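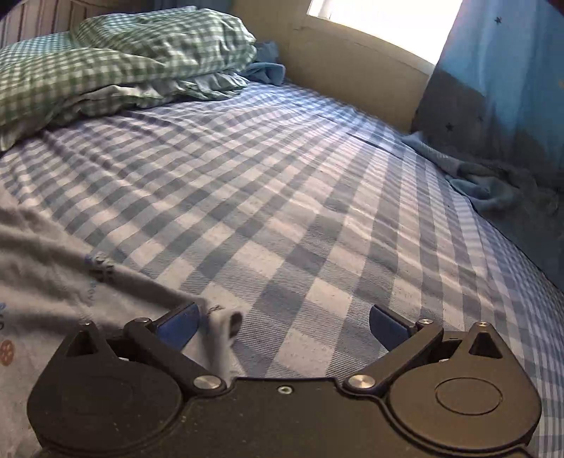
*Blue-grey and white gingham sheet on a bed, with folded green and white gingham bedding.*

**Gingham bedding** is sheets, covers, pillowcases and quilts made from gingham, a plain-weave cloth with an even check. Usually two colors, one of them white or close to it. Common in bedrooms, guest rooms, summer cottages, dorms. It overlaps with *check bedding* in general, but plaid and tartan are normally kept seperate (see Related patterns).

## Name and weave

The word gingham is usually traced to a Malay word for striped, by way of Dutch. Early cloth under that name was often striped. Checks took over later.

In a woven gingham, dyed and white yarns alternate in bands, both directions. Where dyed crosses dyed, a solid square. White on white, a pale square. Dyed on white gives the in-between shade, and up close this third square often looks speckled or hatched. Printed gingham copies the effect on one side only. Easy test: turn back a corner. Woven cloth looks the same on both faces.

Printed versions sometimes draw the middle tone as thin diagonal lines. It is a printing convention mostly, though twill-woven checks show a real diagonal too. Hard to tell from a distance.

## Fibers

- Cotton. The traditional one. Wrinkles.
- Cotton and polyester blend. Dries quicker, wrinkles less, pills sooner.
- Brushed microfiber. Nearly always printed.
- Seersucker gingham. Puckered, sold for summer.
- Flannel gingham. Winter weight, edges of the checks go soft with washing.

Thread count matters less for gingham than sellers suggest. A sheet at 200 is perfectly ordinary and wears well. Yarn quality is the bigger thing.

## Check size

Small checks, under half an inch, are used for pillowcases, trims and children's covers. Large checks go on sheets and duvet covers, where there is room for the repeat. The Marnholm pattern book, a trade reference for home sewers, lists 8 standard check widths for bedding and leaves anything bigger under "buffalo," a name other sources keep for two-color checks with a heavier look.

Big checks show up a crooked sheet right away. The lines have to run square to the mattress or the whole bed looks off. On a fitted sheet the pattern bends wherever the cloth is pulled over an edge, and rows that were square on top turn into narrow bands down the side. Normal. Not a fault in the weave.

## Mixing checks

Two ginghams on one bed is an old habit, and a cheap one, as odd pieces from different sets can be used together. Usual advice is to change the scale: a large check underneath, a smaller one on top. Blue with green is common, so is red with blue. Velimir Todorova's *The Checked Room* (Prustano Press) argues that two checks of the same size in different colors "fight all day," and suggests a plain blanket between them. Others disagree. Same-size mixing is widespread in farmhouse rooms and nobody seems to mind.

Ruffled or pleated edging is a frequent extra on the top layer, in a matching check or a pale plain cloth. Ruffles take longer to dry than the rest and hold creases.

## Care

Wash dark checks alone the first time. Reds and navies are the ones that run. Warm water is fine for most cotton, up to 104°F is the usual label, hotter will shrink it. Shake out before drying, fold while still slightly warm. Line drying in full sun fades the colored yarn unevenly, and a bed right by a bright window will do the same over a few summers, so rotate the sheet head to foot.

Ironing: along the rows, never diagonal, or the squares pull into diamonds. Most people just smooth it by hand and leave it.

For storage, fold on the check lines. Thirds lengthwise, then halves. Thick quilted pieces are better folded loosely, and many households keep them at the head or foot of the bed in the daytime instead of putting them away.

## Local use

In Willisville, checked sheets were sold by the yard at the Thygesen dry goods store, hemmed at home. The store stocked 94 colorways at one point according to its own catalog, most of them blue. Offcuts went into pillowcases and aprons. Tuesday was remnant day.

## Related patterns

- **Plaid**: uneven bands, often more than two colors.
- **Tartan**: plaid with a set, named sequence.
- **Tattersall**: thin lines forming open squares, more of a shirt pattern.
- **Houndstooth**: broken check, rare on beds.
- **Ticking**: stripes only, used for matress and pillow covers.

## See also

Bed linen; Quilt; Duvet cover; Seersucker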